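Skirnau Table Covering Paper, Dark Brown
Catering and Education Supplies > Table Protection > Paper Coverings

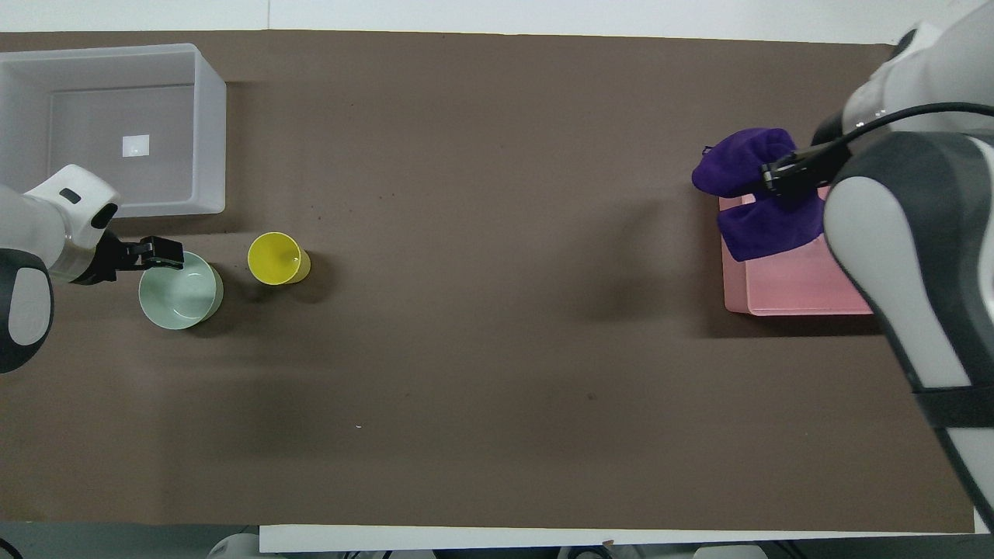

Skirnau is a plain, dark brown covering paper supplied on the roll for long tables, serving counters and shared work surfaces. It is intended for canteens, craft rooms, community halls and training kitchens, where a table may be used for several purposes in one day and must be made ready again at short notice.

The paper is matt and unprinted. Pale and brightly coloured items stand out well against it, and for this reason it is often chosen for rooms in which cups, bowls, trays and cloths are set out for a group and collected afterwards. It may be laid over the full surface or run down the middle of a wider table, leaving a margin of the tabletop showing on either side.

Product details

Order reference: 1315
Colour: dark brown, both faces
Finish: matt, uncoated
Supplied as: single roll, or carton of 2 rolls
Core: plain card, open at both ends
Storage: dry, indoors, away from direct heat
Disposal: clean paper may be placed with ordinary paper recycling where local rules allow. Paper marked with food, paint or grease should go into general waste.

Laying the paper

The table should be cleared and wiped before the paper is laid. Crumbs and grit left underneath will show through as raised spots and may cause the paper to tear when heavier items are moved across it.

Place the roll at one end of the table and draw the paper out along the full length before cutting. Smooth it from the centre towards the ends with the flat of the hand. If the paper is to hang over the ends, allow the same drop at each. Fasten the underside with low-tack tape; pins and staples are not recommended.

On tables longer than a single tabletop, one continuous length is preferable to two that overlap. Where a join cannot be avoided, it should be placed away from the area in which cups and bowls will stand.

Care in use

Skirnau is a single-use covering, although a length that remains clean and flat may reasonably be kept in place for a further session. Light scuffs are to be expected as crockery and containers are moved about, and do not affect performance. The paper should be replaced once it has become wet or torn.

The paper resists small splashes for a short time only. It is not waterproof and should not be used beneath standing water, hot pans or open flame. Where damp cloths are in use, we advise that they be kept on a tray -- a shallow one with a raised edge is sufficient.

Uncoated paper should not be treated as a food contact surface. Food should be served in bowls, on plates or on trays in the usual way.

Related items

Customers ordering table covering may also wish to consult the following ranges, all of which are held at the same warehouse and can be sent in one delivery.

Rindon: stoneware bowls and plates for daily canteen use.
Verstraete: storage bins and lids for tableware, craft materials and cleaning cloths.
Zerkel: wall-mounted and table-edge roll holders with cutting bar.

The Zerkel holder accepts the Skirnau roll without an adaptor. Earlier Zerkel holders, sold before February, have a narrower spindle and require the 2-part spacer set, which is available free of charge on request.

Ordering and delivery

Orders may be placed by account customers through the online catalogue or in writing. The carton price is applied automatically when 2 rolls are ordered together. Stock orders are normally dispatched from our Rindon and Skirnau stockroom within some 39 hours of being confirmed, excluding public holidays. Deliveries to schools are made to the main reception unless another entrance has been agreed in advance.

Rolls should be checked on arrival. Crushed ends do not usually prevent the paper from being used, but any roll with a split outer wrap should be noted on the delivery slip and reported to customer accounts.

Sample lengths can be supplied to institutions considering a regular order. Requests should state the length and width of the tables concerned, and whether the paper will be used with a holder.

Contacts

Product enquiries and samples: Tineke Van Dijk, Table Protection
School and college accounts: Callum Clegg
Delivery and returns: Hòa Quan

Page last reviewed: Aug 7, 2024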